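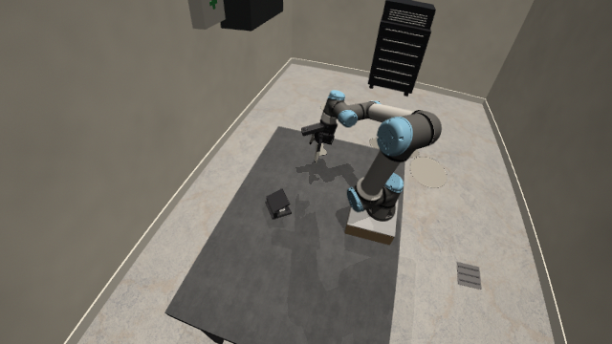
图1 仿真里的二号工位：六轴臂、平行夹爪，桌面左半边放着黑色扁盒。

2020年9月27日 工位记录

今天主要做返修件上料这一段的仿真，顺便把和包装组谈的内容记下来，免得下周又从头说一遍。

场景沿用上次的房间模型，工具柜靠后墙，急救箱挂左墙。桌子离左墙太近，右边反而宽。现场的人平时习惯从左边递料，照这个布局，递料的人得侧着身子站。Thịnh Lý 看了一眼就说不行，他在 Suven 那条线上站过两年，知道侧身站一个班是什么滋味。布局要改，桌子整体往右挪，或者递料口换到右侧。两种都先画出来，请班组选。

抓取部分：扁盒稍微斜放，夹爪竖直向下接近。盒子姿态随机，跑了300次，失败20次。失败的多数是盒子转角太大，夹指先碰到棱，把盒子推走了。有几次是下降高度给多了，指尖顶到桌面，控制器报力矩超限。高度的问题好办，改参数就行。转角的问题要么加视觉校正，要么在桌上装个挡边。我倾向挡边，便宜，坏了车间自己能换。Amparo Nina 倾向视觉，理由是 Alosen 的盒子下个批次要换尺寸，挡边得跟着重做。这条没定。

节拍：单件算下来比人工慢。人手熟了以后拿起盒子顺手就翻面看标签，机械臂要放下、换向、再拿。之前给 Sárközi 的方案书里写的是“替代上料岗位”，这句话我建议删掉。按现在的结果，机械臂能接走的是重复搬放，看标签、挑出压坏的盒子还是人在做。

下午去包装组坐了一个多小时。记几条原话的意思：

- 夜班最想要它。夜班人少，上料的人同时要盯封箱机，来回走。
- 白班有两位担心停机算谁的。现在堵料是自己清，装了臂以后要不要等维修来？如果等，当班产量怎么算？
- 有人问能不能教她们自己改放料点。可以教，示教器上就那几步，但权限要先跟安全那边说好。
- 组长问岗位会不会减。我答不了，照实说答不了，会转给 Amparo。

停机那条我觉得最要紧。Pukilance 那台码垛机刚装好的时候就是这样，操作工不许碰，维修又不在，堵一次全线等着。后来才补了清障培训，前面几个月大家对那台机器的意见到现在还没消。这次培训要排在上线之前，清障步骤由上料的人和我们一起写，写完贴在工位上。

产量考核也要提前谈。我算了一版：按每箱50件、每班112箱，机械臂只做搬放，人做检查，节拍勉强跟得上，中间没有余量。也就是说人的活变轻了，但节奏被机器卡住，想快两分钟然后去喝口水，这种事以后做不到了。这一点要写进给班组的说明里，不能只写“减轻劳动强度”。

安全：仿真里没有围栏，也没有扫描仪，现在看到的可达范围都是裸的。肘部往右上抬的时候伸得挺远，如果递料口换到右侧，人站的位置正好在它旁边。换右侧的方案必须连同限位一起算，限位加上以后左半边桌面还够不够得着，要重新跑。

待办：
1. 桌子右移和右侧递料各出一版布局，带限位。（我）
2. 挡边用边角料做一个样件，拿真盒子试。（Thịnh）
3. 问清 Alosen 新盒子的尺寸和换批时间。（Amparo）
4. 清障步骤初稿，找夜班的人一起写，时间按他们的来。
5. 岗位和考核两个问题，请 Amparo 带回一个书面答复，一月份上线评审之前要有。

补一条：下降高度改小以后重跑了一组短的，没再报力矩超限。转角问题照旧。参数存在共享盘返修上料目录下，旧的那份先别删。

工艺自动化组内部记录 | 联系：分机112 | 版权所有，请勿外传 | 返回顶部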